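Search this journal Search Advanced

3. Materials: Blank Boards and Shared Lists in Small Kitchens

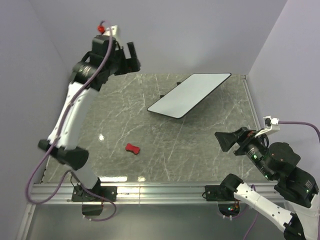 Gaëtan Gaillard
Department of Household Studies, Riltmont College
Received 25/02/2023

Figure 3. A blank white board with rounded corners and a thin black border.

3.1 Households

We recruited 40 households in Flenley and Clollon. Each had at least two adults who shared the food shopping. Before the study, 23 of them kept a written list of some kind, mostly on scrap paper or the backs of envelopes. The others relied on memory or on phone messages.

3.2 Boards and diaries

Every household received one dry-erase board with no printed lines or headings (a blank board is shown in Figure 3). We left the layout to the household, as Pichon had found that people given ruled boards tended to fill the top rows and ignore the rest. Boards stayed in the kitchen for 28 days in July.

One adult in each home copied the board into a paper diary every evening, including anything wiped off that day. The diaries gave us 693 separate entries. We sorted these into food, cleaning goods, and messages – the last group was larger than we had planned for, and it is treated separately in Section 4. Entries that two coders could not agree on were left out of the counts by type but kept in the total.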